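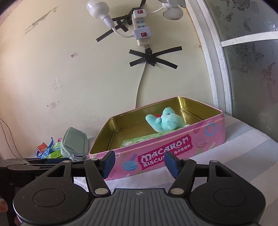
Conservação doméstica de cartas, postais e pequenos documentos de família

Orientações para o público – Serviço de Arquivo e Memória Local da Fundação Rosard
Última revisão: 2/3/26

O Serviço de Arquivo e Memória Local recebe com frequência pedidos de esclarecimento de famílias que herdaram correspondência, postais, cadernetas e outros papéis de pequeno formato e que pretendem conservá-los em casa. As presentes orientações descrevem o procedimento recomendado para acondicionar um conjunto desta natureza, sem recurso a equipamento especializado. Não se aplicam a fotografias em suporte de vidro, a pergaminho nem a documentos com sinais ativos de bolor, casos em que deve ser consultado um técnico de conservação e restauro.

Material necessário

Papel isento de ácido, com reserva alcalina, em folhas de formato A4 ou superior
Envelopes de quatro abas ou pastas simples do mesmo papel
Lápis de grafite macio (2B)
Trincha larga de pelo macio
Fita de algodão cru, sem tingimento
Uma caixa rígida com tampa

Não devem ser utilizados clipes metálicos, elásticos, fita adesiva, micas de PVC nem etiquetas autocolantes.

1. Preparar o local de trabalho

Escolha uma mesa ampla, afastada de janelas com sol direto, e cubra-a com um pano de algodão lavado ou com papel branco limpo. Lave e seque bem as mãos. O uso de luvas de algodão não é recomendado para papel, dado que reduz a sensibilidade dos dedos e aumenta o risco de rasgões. Retire da mesa alimentos, bebidas e canetas.

2. Registar a ordem original

Antes de separar qualquer peça, anote a ordem em que os documentos se encontram. Os maços atados por quem os guardou contêm informação própria: uma carta sem data pode ser situada pelas que lhe estão próximas. Atribua um número provisório a cada maço e descreva-o numa folha à parte, indicando o número de peças e as datas extremas, quando existam.

3. Remover elementos nocivos

Retire elásticos, alfinetes e clipes. Se o clipe estiver oxidado, coloque um pedaço de película de poliéster entre o metal e o papel, de cada lado, e afaste as hastes com os dedos, sem o fazer deslizar. A fita adesiva antiga não deve ser arrancada em circunstância alguma.

4. Limpar a superfície

Passe a trincha do centro para as margens, com movimentos leves e sempre no mesmo sentido. Não utilize borracha sobre zonas escritas. Os documentos a lápis, a pastel ou com tinta friável não devem ser escovados.

5. Desdobrar e planificar

As cartas dobradas podem ser abertas se o papel ceder sem resistência. Coloque-as entre duas folhas isentas de ácido, sob um peso uniforme, e deixe-as repousar. Se os vincos estalarem ou apresentarem fendas, mantenha a dobra – a planificação de papel quebradiço exige humidificação controlada. Os sobrescritos conservam-se junto da carta respetiva, mas nunca com esta no interior.

6. Identificar

Escreva a lápis, no verso e no canto inferior direito, o número definitivo da peça. A escrita deve ser feita com o documento apoiado numa superfície dura e com pressão mínima. A forma adotada pelo Serviço é simples: número do maço, barra, número da peça. No fundo Okafor, por exemplo, constituído por 368 peças, a cota 2/20 designa a vigésima peça do segundo maço.

7. Acondicionar

Coloque cada peça num envelope de quatro abas e agrupe os envelopes por maço, atando-os com fita de algodão, sem apertar. A caixa deve ter dimensões próximas das do conjunto: se for demasiado grande, os papéis curvam; se for demasiado justa, as margens danificam-se ao retirar as peças. O cartão de conservação é a opção preferível. As caixas metálicas são admissíveis apenas quando limpas, sem ferrugem e forradas com papel isento de ácido, e devem ser abertas periodicamente para evitar condensação. As caixas de sapatos e de madeira não tratada são desaconselhadas.

8. Guardar

Escolha um armário interior, numa divisão habitada e de temperatura estável. Evite sótãos, caves, garagens e paredes exteriores. Verifique o conteúdo uma vez por ano, de preferência em janeiro, e procure vestígios de insetos, manchas novas ou cheiro a mofo. Se detetar algum destes sinais, isole a caixa num saco de polietileno e contacte o Serviço.

Cópias digitais

A digitalização não substitui os originais, mas reduz a necessidade de os manusear. Recomenda-se uma resolução mínima de 300 pontos por polegada, a cores, com a tampa do digitalizador pousada sem pressão. Guarde duas cópias em suportes distintos e atribua aos ficheiros a mesma cota dos documentos.

Apoio ao público

Os pedidos de esclarecimento devem ser dirigidos a Musa Anozie, responsável pelo atendimento técnico, na sala 304 do edifício Norkard, mediante marcação prévia. O Serviço não efetua avaliações de valor comercial. A folha de registo referida no ponto 2 encontra-se disponível na receção, em papel, e pode ser fotocopiada livremente.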